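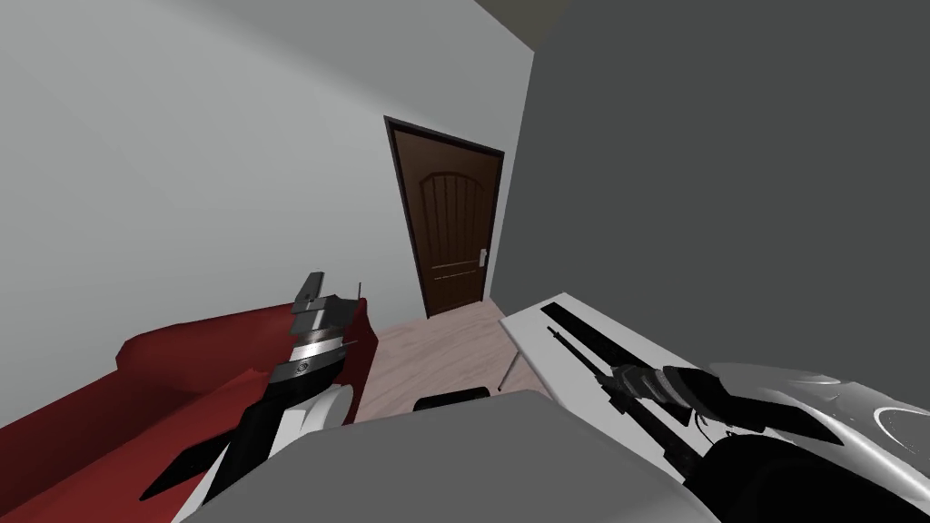
Lists > Kollura Allotments and Gardens > October 2022 > Quinces

Re: Quinces, what on earth do I do with them all

Hollis Kasprzak wrote:
> Hello all, the old quince behind plot 11 has gone mad this year and I've
> come home with two carrier bags full. They smell wonderful but they're
> hard as cricket balls. Wendell says to leave them till they're soft, my
> sister says they never go soft. Also is it worth peeling them? I nearly
> lost a thumb on the first one. Any recipes gratefully received, nothing
> too fiddly please, I only have the one big pan.
> Hollis

Oh Hollis, lucky you! I've been eyeing that tree since March, when it was all blossom and I was meant to be digging.

Your sister's right, I'm afraid (sorry Wendell). They go yellower and the fluff rubs off, and the smell gets so strong you'll notice it from the stairs, but they stay hard until they're cooked. Don't keep them next to your apples or the apples will taste of quince by the end of the week. I put mine in a single layer on newspaper in the spare room and go through them every couple of days, because they like to rot from the core outwards and look perfectly fine while they're doing it.

Peeling: don't, for jelly. Rub the fluff off under the tap, chop them roughly, skins, cores, pips and all, and cover with water. Then simmer till they're mushy, which takes a good hour, sometimes a lot more, and top up the water if it looks low. Tip the lot into a jelly bag or an old clean pillowcase over a bowl and leave it overnight. I know everyone says this but please don't squeeze it, I did one year and ended up with what looked like dishwater in jars. Next day measure the juice, add a pound of sugar to each pint, squeeze in a lemon and boil it hard until it sets on a cold saucer. They've masses of pectin so it comes quicker than you'd think, and one big pan is plenty.

If you want the paste instead (the stuff you have with cheese) you'll need to sieve the pulp, weigh it, add the same weight of sugar and then stand there stirring for ages in long sleeves. It spits like anything. I've still got a mark on my wrist from Esperanza Van Dusen's kitchen, and we only made the one tin! It was very good though, a proper dark red, and it kept till Easter wrapped in greaseproof.

For the cutting, a heavy knife and a damp tea towel under the board. Or bake them whole first, 100 minutes in a low oven with foil over, and they'll cut like butter. Tavion Doucet does his that way and then has them with custard, and I may copy him this weekend.

By the way, does anybody have spare jars? I gave 2 boxes away in the summer like an idiot and now I've only got the tall ones the gherkins came in, which still smell of gherkins whatever I do to the lids. I can swap for leeks or a bag of Hunier potatoes.

And Hollis, if you do get fed up, leave a bag by my shed and I won't say a word.

Jalen Lyons

3 replies | 0 shares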